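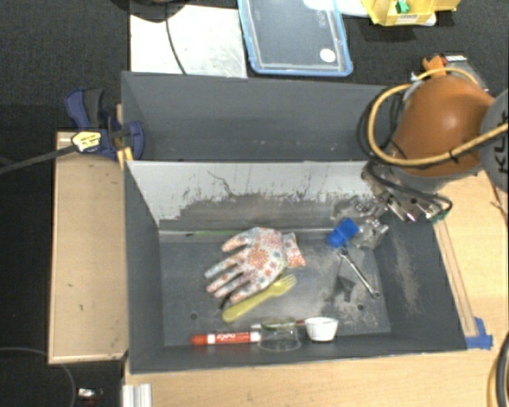
Bin-picking cell budgeting

Bin-picking cell budgeting is the planning and costing of the equipment needed for a robot to take mixed or loosely placed objects out of a container. It covers the arm, the gripper, the bin and its supports, cabling, sensing, spare parts, test objects and the hours people spend putting everything together. The term is used mostly by small workshops, teaching labs and research groups, where one person often writes the budget and also tightens the bolts.

Bin picking is one of the most rewarding jobs a small group can take on with a robot arm, and it can be started with surprisingly plain materials. A wooden bin with a gray lining, a few clamps and a box of household things make a perfectly good place to begin. The arm and gripper usually take the largest share of the money, but the small lines are where budgets most often go wrong.

Scope

A full budget normally separates capital items from consumables. Capital items are the arm, its controller, the gripper, cameras and the computer. Consumables include cable ties, tape, lining material, gripper fingertips and objects that wear out or break. Clamps sit awkwardly between the two, and many groups list them as tooling.

Labor is sometimes left out when the work is done by staff or students who are already paid. Eduardo Pangilinan, whose planning notes for the Karkari workshop were passed around among several small labs, argued for writing the hours down anyway. His notes set aside 200 hours for the first cell, covering assembly, wiring, calibration and the first round of picking trials.

The arm

Reach is usually settled before payload. An arm that stretches comfortably across a table may still struggle to get its gripper down to the floor of a deep bin, particularly near a back corner, where the walls limit the angles it can use. Planners draw the bin at full size, then check the arm's wrist and gripper against each corner before asking for quotes.

Payload figures need to include the gripper and anything fastened to the arm. A metal wrench is a useful heavy item for this check, since its weight is spread along its length and it can swing if it is held at one end.

Used arms are a popular choice and can be a wonderful bargain. Buyers generally ask for the controller, teach pendant and all connecting cables in the same lot. A missing controller cable can hold up a project for weeks.

The gripper

Two-finger grippers are common in first cells because they are simple to mount and easy to understand. Suction works well on flat, sealed surfaces but has trouble with cloth. A work glove with its fingers spread is a classic hard case for suction, and a fine one for fingers, provided they can pinch a fold.

The Karkari notes recommend buying 2 sets of fingertips with the gripper, one to use and one to change. They also suggest leaving room in the budget for a second type of gripper, to be bought only after the first trials.

Bin and framing

Ready-made steel bins are sturdy, but a wooden bin can be recut as plans change, and that freedom is worth a great deal early on. Sloped walls keep small things from settling against the sides. A plain gray lining gives cameras an even background. Linings pick up scuffs and white streaks with use, especially low on the walls, so replacement sheets belong among the consumables.

Quick-release clamps cost more than screws and are loved by nearly everyone who has had to shift a bin by a finger's width. Mercado, a shared workshop that ran its first cell from January until the end of its lease, clamped every part of its framing and bolted down only the arm.

Cabling

Cables are often the most underestimated line. Those that run along an arm have to flex with each joint, and need enough slack to do so without hanging into the bin. Planners allow for flexible cable, wraps or sleeves, strain relief and at least one spare of each type. Using a bright color for one run – yellow is common – makes it easier to follow among black ones.

Test objects

Test objects are the cheapest part of the project and quite possibly the most fun. A good set mixes hard and soft, shiny and dull, thick and thin: a dry-erase marker, a bottle cap, a plastic spork, a thin stick, a small ceramic cup. Clear glass is prized because depth cameras often misread it. Fragile pieces are bought in multiples.

Sample budgets

Two starter budgets are often compared. The Gernska plan, drawn up by Amnuay Wongsuwan in May 2018, sets aside $2,000 for everything apart from the arm, gripper and computer, with lumber, clamps, lining, cables and objects listed one by one. The Buvham plan uses broader headings and holds part of the money back until the first trials are done. Wongsuwan's version is easier to check against receipts, while the Buvham version copes better with a change of gripper.

See also

Robot end effector
Machine tending
Workholding
Depth camera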